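What the Door Camera Keeps: Project Report
Ka-ming Yu
4 min read

We use cookies to improve your visit. Accept | Manage settings

My project looked at what a shared building learns about the people who walk into it. I studied the entry system at Granberg, a student residence that put a Cirov camera at its front door in January.
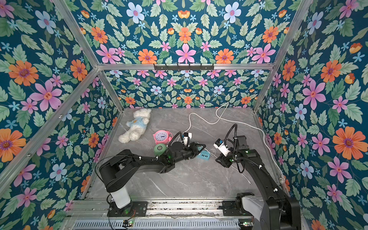 Page last changed: January, 4:17 pm

I asked for my own records first. The office sent a log with 17 entries - each had a time, a still of my face and a label. On 8 of them the label was "visitor", though I live there.

Residents I interviewed knew about the camera but had not read the notice. Most thought the stills were deleted at night.

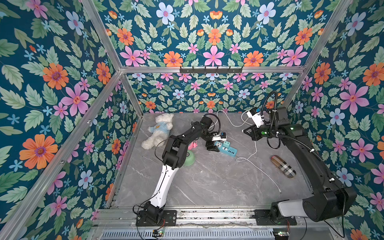 Recognition depends heavily on what is behind a person. The Granberg lobby is plain, and the mislabeled stills were mostly taken against glare from the street. A busy background can be hard in another way. Wallpaper with large pink and orange flowers on deep teal gives software many edges to sort through, and I would like to test faces against a pattern like that next.

The log is kept by Phetsri, a storage firm, in 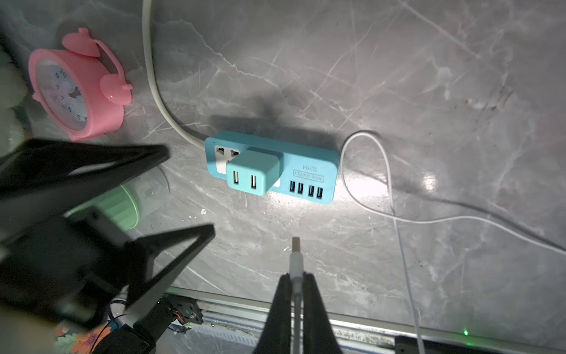 a plan that holds 1,000 stills per door before the oldest is overwritten. At Trurbridge, the second residence I visited, the limit is the same but stills are also cleared after four weeks. I recommend that Granberg adopt the Trurbridge rule and post it at the door.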